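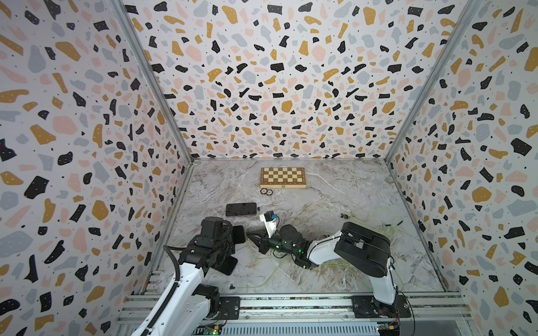
# Terrazzo wrap and marble vinyl for a games corner

**sikside_dan**
Finally got the walls and floor done. Terrazzo print on three sides, marble-look sheet on the floor. The print is the Kettani one and came to 412 all in, including a spare roll I probably won't use. Chessboard and chips are in, phone is charging in there as well. Two questions. Is the pattern too much next to the marble? And should the board stay at the back or come forward?

**Naria43**
Too much for me. Two busy patterns and then a chequered board on top. I'd have kept the terrazzo and gone plain grey underneath.

**Sherif Kamel**
Disagree. The marble is pale enough that it reads as plain from a step back. I'd leave it alone.

What I would change is the board. If you play often, you don't want to reach to the back wall each time.

**sikside_dan**
We play most evenings in January and hardly at all after that, so it's shut more than it's open. Here it is again.
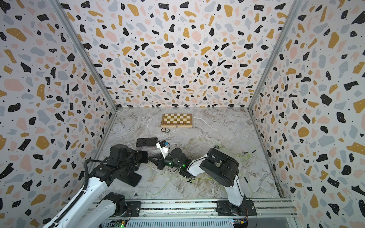

Folding boards last longer if you store them shut and flat, and most of the trouble I've had was with hinges, never the squares. My old one went at the hinge after years of being stood on its end. The clasp on this one is brass and faces forwards, so I can undo it without turning the board round. The two chips just live in front of it, we use them to mark who won the last couple of games.

**Naria43**
Fair enough on the clasp. I still think the yellow in the walls fights with the wood.

**Asmaa Hegazy**
I like the yellow, it's the same sort of warmth as the wood. The pink I'm less sure of.

Did you line up the pattern at the corners or just butt it up?

**sikside_dan**
Butted up. The posts cover the join so I didn't bother matching.

**Asmaa Hegazy**
That'll do then. I spent two days matching mine and you can't tell. 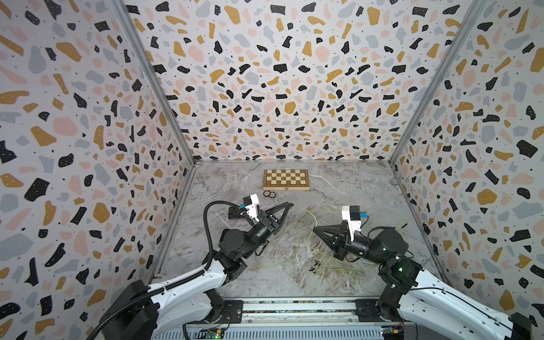
Corners are where cheap print usually gives itself away, in my experience. You get a white line down the join and your eye goes straight to it. With the silver posts running down both back corners you've got round that, and I'd do the same if I started over. I used a Benska trim on mine and it lifted within the year.

**Sherif Kamel**
Which Benska one? I've had the stick-on sort up for ages with no bother.

**Asmaa Hegazy**
The stick-on one. Mine was by a radiator though.

**Naria43**
There you go. Heat does that to any glue.

**sikside_dan**
No radiator near mine. Leaving the board where it is for now – I might try it further forward and see if it gets in the way. Spare roll is going for 200 less than nothing, i.e. free, if anyone near Sikside wants to collect.

**Sherif Kamel**
Is it the full width? I've got a cupboard back that could take it.

**sikside_dan**
Full width, unopened. Message me.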